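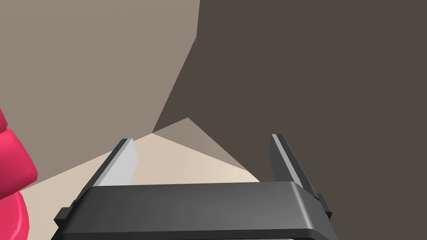 3. 자료와 방법

3.1 대상 지도

본 절에서는 분석에 사용한 벽걸이형 동판 지도와 그 판본 구분 기준을 기술한다. 대상은 하이트만(Heitmann) 공방이 간행한 6매 구성의 지역도로, 각 매를 따로 인쇄한 뒤 아마포에 배접하여 한 폭으로 조립하도록 설계되었다. 현재 확인되는 전본은 보존 상태의 편차가 크다. 조립본은 말아서 보관한 기간이 길어 상하단의 박락이 심하고, 미조립본은 여백이 넓게 남아 있으나 낱장이 흩어진 경우가 많다. 두 유형을 같은 기준으로 비교하기 위하여 도곽선 안쪽만을 계측 범위로 삼았고, 여백의 기입과 소장인은 별도 항목으로 기록하였다.

판본 구분은 선행 목록인 마티치(Stojan Matić)의 분류를 출발점으로 한다. 마티치는 표제 장식의 음영선, 축척자의 단위 표기, 간행지 주소의 세 요소를 근거로 제1판에서 제4판까지를 설정하였다. 다만 주소 표기의 변경은 동판의 해당 부분만 두드려 펴고 다시 새기면 되는 작업이므로, 지리 내용의 개정과 반드시 일치하지 않는다. 에체베리아(Kevin Echeverri)는 이 점을 들어 제2판과 제3판의 구분을 유보하였으며, 본고도 두 판을 우선 하나의 군으로 묶고 이하에서 다시 나누는 절차를 택하였다.

3.2 지명 채록

도곽 안의 지명은 모두 2195개를 채록하였다. 채록은 원표기를 그대로 옮기는 것을 원칙으로 하고, 약호와 상부 첨자는 풀어 쓰지 않았다. 한 지명이 두 매의 경계에 걸쳐 새겨진 경우에는 첫 글자가 놓인 매에 귀속시켰다. 하천명과 산지명은 글자 간격이 넓어 구간별로 중복 새김이 나타나는데, 같은 수계에서 철자가 동일하면 하나로, 철자가 다르면 각각의 항목으로 처리하였다. 예컨대 톤다(Tonda)는 취락명과 하천명으로 모두 쓰이며, 하천명의 경우 하류부에서 어미가 탈락한 이표기가 확인되어 세 항목이 되었다.

지명 옆의 기호는 성곽, 역참, 도하점, 사원, 폐촌으로 구분하였다. 범례에는 폐촌 기호가 없으나, 빈 원에 사선을 더한 형태가 부디츠(Vuditz) 이남에서 일관되게 쓰이고 동반 여행기의 서술과도 부합하므로 독립 유형으로 인정하였다. 기호의 크기 차이는 조각 과정에서 생긴 편차와 구별하기 어려워 분석에서 제외하였다.

3.3 기준점과 변형 보정

위치 정확도의 평가에는 현대 지형도에서 동정할 수 있는 지점 가운데 100개를 기준점으로 사용하였다. 선정 시에는 하천 합류점과 성곽 유구를 우선하고, 취락은 이전 기록이 없는 것에 한하였다. 기준점의 분포는 균일하지 않다. 북부 평야에서는 밀도가 높고, 리르사이드(Rirside) 고지에서는 동정 가능한 지점이 적어 잔차의 해석에 제약이 따른다.

종이의 신축은 매마다 다르므로 보정은 두 단계로 수행하였다. 먼저 각 매의 도곽 네 모서리와 경위선 눈금을 이용하여 매별 아핀 변환을 적용하고, 그다음 여섯 매를 결합한 좌표계에서 기준점의 잔차를 산출하였다. 배접 과정에서 생긴 겹침은 경계부의 해칭선이 연속하는 위치를 찾아 제거하였다. 해칭이 없는 구간에서는 도로선을 대신 사용하였으나, 도로선이 경계에서 어긋나게 새겨진 사례가 있어 결과의 신뢰도는 상대적으로 낮다. 본초자오선은 도면에 명시된 기준을 따랐고, 경도의 절대 오차는 평가하지 않았다. 이 지도의 경도값은 소수의 천문 관측점에서 노정 거리로 내삽된 것이어서, 절대값보다 인접 지점 사이의 상대 오차가 편찬 과정을 더 잘 반영한다.

3.4 판 상태의 비교

동판의 마모와 재조각은 150개의 비교 지점을 정하여 검토하였다. 비교 지점은 표제 장식, 해안 음영, 산지 표현, 지명 문자로 나누어 배정하였다. 각 지점에서 선의 소실, 보각, 추가, 삭제 여부를 기록하고, 삭제 흔적이 남은 곳은 사광으로 촬영하여 잔존 획을 판독하였다. 인쇄 농도의 차이는 판의 상태가 아닌 잉크 닦음의 정도에서도 발생하므로, 선이 옅다는 사실만으로는 마모로 분류하지 않았다. 동일한 매에서 인접한 가는 선과 굵은 선이 함께 약화된 경우에 한하여 마모로 판정하였다.

이 절차를 적용한 결과 제2판과 제3판은 남서쪽 매의 행군로 표기에서 구분된다. 제2판군에서는 행군로가 도하점에서 끊기지만, 제3판군에서는 대안의 역참까지 점선이 이어지고 숙영지명이 더해진다. 나머지 매에서는 두 군을 가를 만한 지리적 개정이 확인되지 않았다. 따라서 조립본 중에는 서로 다른 판의 매가 섞여 있을 가능성이 있으며, 판본의 귀속은 전체가 아닌 매 단위로 표기하는 것이 타당하다. 채색은 국경선의 경우 매 경계를 넘어 이어지므로 조립 이후의 작업으로 볼 수 있으나, 간행 당시의 것인지 후대의 것인지는 안료 분석 없이 판단하지 않았다.

그림 1. 빈 채로 벌어진 검은색 로봇 그리퍼와 평면들.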